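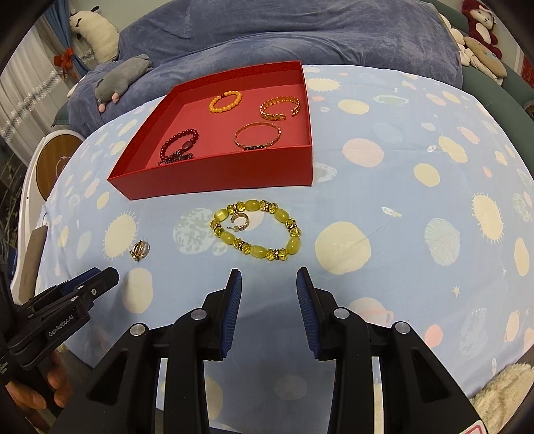

Blog > Around the House > Machines and Me

Can a robot put my jewellery away yet?

July 16, 2018

Print this page | E-mail this to a friend

So I have been on about this for months and my family is sick of it, which means you lot get it instead. My test for whether household robots have arrived is bracelets. Not vacuuming. We've had the Clillier vacuum since October and it does a perfectly good job of the hallway and a terrible job of the rug with the tassels, and I've made my peace with both.

Bracelets, though! Tidying a few bits of jewellery off the bed and into a tray takes me no thought at all. I can do it on the phone. And every single piece wants a different sort of grab. A yellow beaded bracelet lying in a nice oval on the sheet looks easy until you pick it up from one side and it stops being an oval. A stiff gold cuff keeps its shape wherever you hold it, so I'd give a machine that one for free. A thin bangle is stiff too, but you have to get under it somehow. Then there are the earrings. A little gold hoop with its post sticking out, sitting inside the loop of the bracelet, so you've got to go in and get it without dragging the beads along for the ride. I have trouble with that one myself and I've had fingers for a good while now.

Two fingers is what most of these grippers get, and I used to think that was a bit mean. Then I spent an evening tidying my dresser using only my thumb and one finger on each hand (try it, it's quite fun after a cup of tea) and I got nearly everything done. Slow, mind you. The things that beat me were a fine chain that had knotted itself up and a stud earring that went down the back of the drawers and is still there.

The chain is the bit I keep coming back to. The red beaded bracelet in the tray has a dark chain all in a tangle beside it, and I just don't see a machine sorting that. I can barely see me sorting that. You have to pull a little, feel which part gives, let go and try somewhere else, and swear. I'd be happy if a robot knew enough to pick the whole mess up in one go and leave it for me.

And soft things are their own problem. A bedsheet moves when you press on it. Ours has planets and suns on it as well, pale pink and cream and blue, and I wonder what all those round shapes do to a computer that's hunting for round things. Put a pearly earring down on a pattern like that and I've lost it myself in two seconds.

I did go along to the open day at Leltance, out past the MacDonald turnoff, because they had a machine from Bratex packing small parts into boxes. It was brilliant to watch. It had done 1,196 pieces that morning by the counter on the wall, and the fellow minding it told me it only needed rescuing 14 times, mostly when two parts had stuck together. So the factory side is well ahead of us. But every part was the same, the box was always in the same spot, and there was not a plush toy or a crumpled blanket anywhere near it! I asked if it could do a necklace and he laughed, quite kindly.

So that's where I've landed for now. Same thing over and over on a hard bench, yes, go for your life. My bed on a Sunday sort of morning, with the jewellery out and the stuffed animals looking on, not for a while yet. I'd pay $330 for one that could do it. I told my sister $100 to begin with and then I thought about the earrings and went up.

If anyone has seen one fold a fitted sheet, please put it in the comments. I'll want to know how big the sheet was - and whether it had the elastic in.

Recent posts
The Clillier vacuum, nine months on
Why I went back to washing the good glasses by hand
Drawer dividers that stay where you put them
A slow cooker that texts me and why I turned that off
What to do with odd earrings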